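Moving from a shared storage unit to one of our own – what size do we need?

Precious Barredo
Posted in Home and Moving, March

My sister and I have shared a storage unit at Jiltell for 4 years and she wants out.
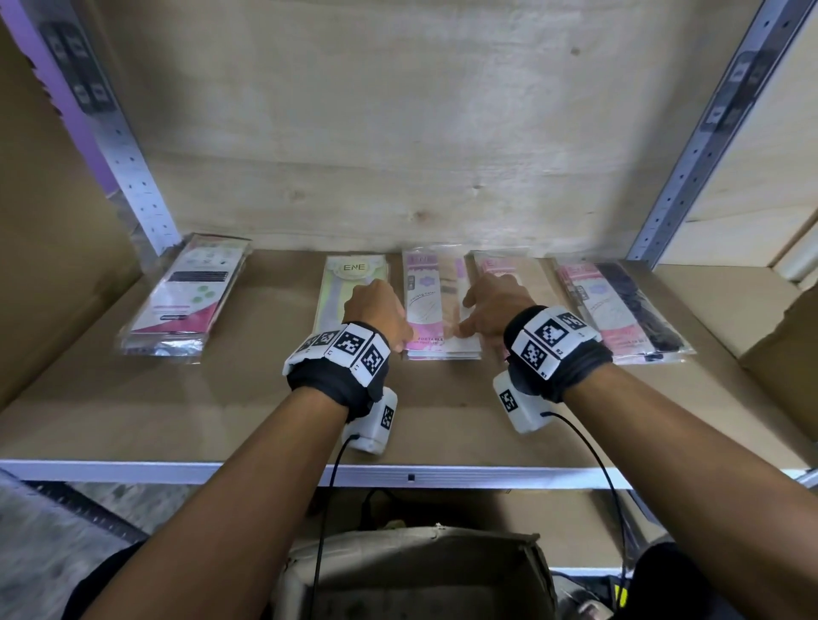 I have to decide by the end of the month whether to take over the whole unit or move my half to something smaller. The full unit is $368 a month, and I can't justify that on my own. What I've got is mostly packaged household stuff, a bar fridge, two bikes and some boxes of Mum's papers. The next size down has a lower ceiling and the office couldn't tell me if shelving would fit. Has anyone downsized like this? I'd also like to know if the smaller ones get damp in winter.

Tekle Workneh
I did this at the Siu Road place, which has the same sort of units. Measure your tallest shelf first, then go and measure the door of the smaller unit, not just the inside. My racks fit under the ceiling but wouldn't go through the doorway standing up, so I had to take them apart in the driveway. It took most of a morning.

Bikes are the awkward part. Hang them from the end of a rack or take the front wheels off. Leave yourself a walkway down one side even if it feels like wasted space. I filled mine to the door the first time and had to unload half of it to reach the tax records.

On damp, mine was fine on the upper floor. I can't speak for ground level. I'd put the papers in lidded plastic tubs either way and keep them off the concrete.

Jhun Cabanatuan
sell the bar fridge

Jocelyn Talavera
Check your contract before you move anything. Ours needed 7 days' notice in writing, and both names had to sign because it was a joint unit. If your sister's card is the one on file, get that changed at the same time – we were charged for an extra month and it took 3 phone calls to get the money back.

Also ask if they'll waive the admin fee for moving within the same building. They did for us, but only after I asked.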